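The Clatura Job

So Leblanc calls me at dinner and says the archive is down, all of it, every parish record back to 1741, and could I please come in. I had soup on the stove! I turned off the burner and went.

The server room at Govberg is the size of a decent closet and loud as a hair dryer. I brought a sweater this time. Thibault Lefèvre was already in there, sitting on an upside-down bucket and eating crackers, and he told me two drives had quit on the same night.

"Which two?" I said.

"One of them is 7," he said. He was less sure about the other.

We went through the drawer of spares – old cables, a dead flashlight, somebody's Prendcombe library card – and I kept thinking about my great-aunt, whose baptism was in there someplace between the floods and the cattle taxes. I'd been meaning to look her up for years. You always figure it'll keep.

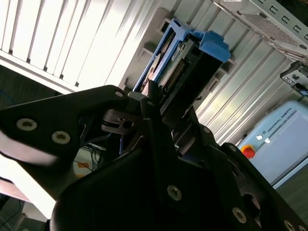

I've always liked the blue caddies. They look like something out of a kid's lunchbox, with that chunky handle on the end, and it's funny to think of a whole village sitting inside one. Thibault offered me a cracker. I took it and asked him again about the other drive, and he put down the box and started reading me the log from the top.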